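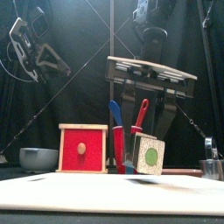
Styliani Xenos told her students that a household budget fails in December or it doesn't fail at all. Keep that in mind, we come back to it in 4.3.

Chapter 4
Where the Money Goes: Fixed and Variable Costs

Before you start: have your worksheet from Chapter 3 handy. Calculator too.

Fixed costs first. Rent, insurance, loan payments. Same amount every month, same day usually. Easy to list, hard to change.

Variable costs next. Food, gas, gifts, repairs. These move. Most people guess low, sometimes very low.

Then the awkward ones in between. Heating, for instance. The bill comes every month but the amount jumps with the weather. Put it under variable for now, we'll split it later on.

Case: the Tavside household
Take-home pay last month, $3,536. Groceries, $361. Bus pass, $44. Phone, $40. The rest is in Table 4.1. Read the table before going on, the questions at the end of the section all use it.

Key terms: fixed cost, variable cost, sinking fund, shortfall.

A sinking fund is money set aside a bit at a time for a bill you know is comming. Car tags. School fees. Not the same as savings, and dont mix the two on the worksheet.

4.1 Listing fixed costs
Start with housing. Write down the full amount, even if you split it with somebody. Your share goes in the second column.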